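Print | E-mail this story

"You stop hearing the wind, then it quits and you can't sleep"

08/10/2023

Inès Arnaud has been back in Stitport nine days when we talk. Still peeling on the nose. Still eating, she says, "like somebody is going to take the plate."

She spent 91 days at Trestano, the summer field camp on the ice cap, cooking and running the radio. Four people all told. One hut, a line of tents, a generator they called Rey after a mechanic from years back.

Why go? She laughs. "I answered an ad. I was cooking on the ferry and I was tired of the ferry."

The flight in was on the Estia, the old ski plane that does all the camp runs. It took three tries. Twice they got within sight of the flags and turned around for cloud. "The third time the pilot just put it down and said out, out, out. Boxes everywhere. Then he's gone and it's so quiet. I thought, well, I've made a mistake."

She hadn't, or not for long. First job was digging out the hut door. Second was soup.

The days ran on the radio. Weather call at six in the morning, another at six at night, and in between whatever needed doing. Mostly snow for water. "People ask about the cold. Ask me about the shovel. I could draw you that shovel."

Evenings were long because evenings didn't really exist. Sun all night. They hung blankets over the window, played cards, read anything in the hut with a cover on it.

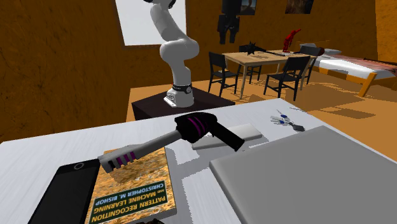

A copy of "Pattern Recognition and Machine Learning" by Christopher M. Bishop.

July was the bad stretch. A storm sat on them and the plane was put off, and put off again. Coffee ran out first. Tempers after that. "Two of us didn't speak over a can of peaches. I won't say who. It was me."

What fixed it? "Somebody opened the peaches."

She kept a notebook, 200 pages, filled it front and back. Won't let me look. Some of it is recipes, she says, some is just the wind speed and a bad word next to it.

Coming home was stranger then going. Trees, dogs, the smell of the harbor. She stood in the supermarket a long time with an empty basket. "There was too much of everything. I bought a lemon and left."

Would she go back? Long pause, she looks at the window. "They've asked. I said let me have a winter first." Then, a minute later, while I'm putting my coat on: "I'd want a better shovel thogh."

Print | E-mail this story
Shares: 3,474 | Comments: 4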